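Neues von der Zelle, die eigentlich seit November fertig ist

Der linke Arm greift wieder. Ich schreibe das vorsichtig hin, denn beim letzten Mal hielt der Satz bis kurz nach dem Mittagessen.

Angefangen hat es mit einem Versatz am Greifer, 14 Hundertstel, laut Handbuch von Brirnley noch im grünen Bereich. Das Handbuch hat allerdings nie versucht, damit etwas Rundes aus einem Weidenkorb zu holen. Also Finger runter, Flächen putzen, Schrauben neu, diesmal über Kreuz und mit dem Drehmomentschlüssel, den Kevser Bilgin mir mit einem Blick gereicht hat, über den ich nicht reden möchte. 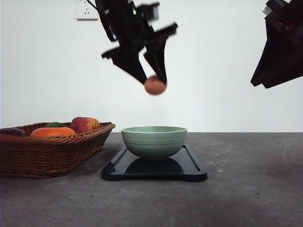
Danach die Nullpunkte. Beide Arme in Grundstellung, Encoder auslesen, Werte eintragen, speichern, neu starten, feststellen, dass man im falschen Profil gespeichert hat, von vorn. Die Greifkraft steht jetzt bei 70 statt 74. Darüber wird jede Apfelschale zum Beweisstück, darunter rutscht alles Glatte durch.

Dann war die Handgelenkkamera dran. Die sitzt auf einem Halter von Tran, und der Halter hat zwei Langlöcher, also unendlich viele Möglichkeiten, schief zu sein. Ich richte sie inzwischen so aus, dass unten im Bild beide Fingerspitzen zu sehen sind. Stimmt die Symmetrie, stimmt meistens auch der Rest.

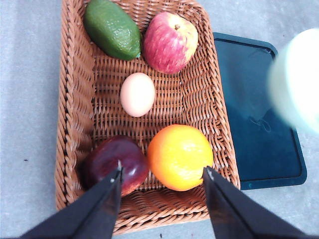 Blick der Handgelenkkamera in den Korb, beide Fingerspitzen im Bild.

Offen ist noch das Kabel am linken Arm, das ich anders führen will, sobald die Schellen da sind. Bestellnummer 171, falls jemand dieselben sucht.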